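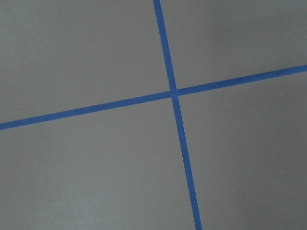 Figure 6. Two strips of blue tape crossed on a flat grey surface.

Section 6: Marking out and fitting the floor anchor

Read this section before you open the hardware bag. It covers the Olach freestanding shelving unit with the Brultumeck floor anchor. If you bought the unit without the anchor, go to Section 7.

You will need:
Tape measure
Painter's tape
Pencil
Hammer drill and 10 mm masonry bit
Vacuum cleaner or hand blower
Socket wrench
Spirit level
Safety glasses, hearing protection and a dust mask

The sleeve anchor, washer, cap and base plate are in the bag marked Obi. Check them against the parts list on the inside cover. If anything is missing, contact Sorbridge before you start.

6.1 Before you mark out

1. Choose a spot on a concrete slab. The anchor is not suitable for timber floors, floating floors or tiles laid over a membrane.

2. Find out what is under the slab. If the garage or shed has in-floor heating, or if you don't have the plans, have the floor scanned before drilling.

CAUTION: Never drill into a post-tensioned slab. Many apartment and townhouse garages have them. Ask the body corporate or the builder if you are not sure.

3. Sweep the floor and wipe the area with a damp cloth. Let it dry. Tape won't hold on dust, and it lifts from sealed concrete if there is any oil left behind.

4. Move the car out and keep kids and pets away until the job is finished.

Note: New concrete must be fully cured. Painted or epoxy-coated floors can be drilled, but the coating may chip at the edge of the hole. Drilling through the tape helps with this.

6.2 Marking the anchor point

5. Measure 163 mm out from the rear wall and make a small pencil mark. Make a second mark the same distance from the wall, further along.

6. Run a strip of tape so that one edge passes through both marks. Press it down from one end to the other, without stretching it.

7. Decide where the left side of the unit will stand. Measure 97 mm in from that side and lay a second strip across the first. The edge nearest the unit's left side is your reference edge.

8. Pencil a dot where the two reference edges meet. The dot is the centre of the hole.

The strips don't have to meet at a perfect right angle. Only the dot matters for drilling, and the base plate can be turned on the bolt before it is tightened. If your walls are out of square, which is common in older garages, take all measurements from the rear wall and ignore the side wall.

9. Put the base plate over the dot and look through the centre hole. You should see the dot in the middle. If you don't, lift the tape and measure again. Don't shift the plate to suit.

Note: Leave the tape in place until step 15.

6.3 Drilling

10. Fit the 10 mm bit and set the depth stop on your drill to the depth printed on the anchor packet. If your drill has no depth stop, wrap a piece of tape around the bit at the right length.

11. Put on your safety glasses, hearing protection and mask.

12. Start slowly with the hammer action off, until the bit has made a shallow seat in the floor. Turn the hammer action on and continue with steady pressure. Keep the drill upright.

CAUTION: If the bit stops suddenly or you see metal filings, you have reached reinforcing steel. Stop. Don't try to force your way through. Move the whole unit along the wall and mark out again from step 5. Fill the abandoned hole with concrete repair mortar.

13. Pull the bit out every few seconds to clear it. Concrete dust packs quickly in a blind hole.

14. Vacuum the hole. Dust left at the bottom will stop the anchor going all the way down – the most common cause of a loose base plate.

15. Peel the tape back slowly, keeping it low to the floor.

6.4 Fitting the anchor

16. Put the base plate over the hole with the raised lip facing the wall.

17. Push the sleeve anchor through the plate and tap it down with the hammer until the washer sits flat. Leave the nut on the thread while you do this to protect it.

18. Tighten the nut by hand and turn the plate until the lip is parallel to the wall.

19. Tighten with the socket wrench to the torque shown on the packet. Do not use an impact driver.

20. Lift the unit onto the plate with a second person. The rear left foot drops over the lip and should not rock. Check the uprights with the spirit level and adjust the remaining feet as needed.

21. Press the cap over the nut.

CAUTION: Do not load the shelves until the anchor has been tightened and the uprights are level. Put the heaviest items on the bottom shelf.

6.5 If something isn't right

The anchor spins when tightened: the hole is too wide. Remove the anchor and mark out a new position. Packing the hole with wall plugs or matchsticks is not safe.

The washer won't sit flat: the hole is too shallow or still has dust in it. Vacuum again before drilling any deeper.

The unit leans forward: check that the foot is seated over the lip, then wind out the front feet evenly.

Tape residue on the floor: wipe with methylated spirits on a rag. Test a small patch first on painted or sealed concrete.

6.6 Checking and moving

Check the nut again after the first month and then every September. To move the unit, empty it, lift it off the plate and undo the nut. The sleeve stays in the floor and can't be used again. Replacement anchors can be ordered from Sorbridge under the name Brultumeck floor kit.

Section revised 2024-11-23 by Funmilayo Ogunleye. Steps 12 to 14 replace the drilling instructions in the earlier edition.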